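Ticket 400: Late fee charged on renewed items, Kamolrat Library
Status: Resolved
Priority: 3
Assigned to: Vichien Limsakul, Patron Accounts

Issue reported: The patron renewed a loan through the Zendov catalog before the due date. The renewal was confirmed on screen, but a late fee posted to the account overnight.

Findings: The catalog recorded the renewal correctly. The nightly transfer to the Skirnden billing system stopped before it was complete, and 18 accounts kept their old due dates. Fees were then applied to 8 of them.

Action taken: The transfer was run again and the due dates now match in both systems. All fees applied in error have been removed. Patrons who had already paid will receive a credit. 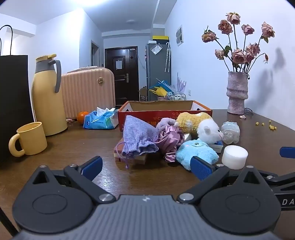
Kamolrat, 2025-08-05

The Patron Accounts office has written to each patron affected. No action is required on their part. Any patron who still sees a fee should reply to this ticket and include the library card number. Branch staff at Prurnard have been given the same instructions.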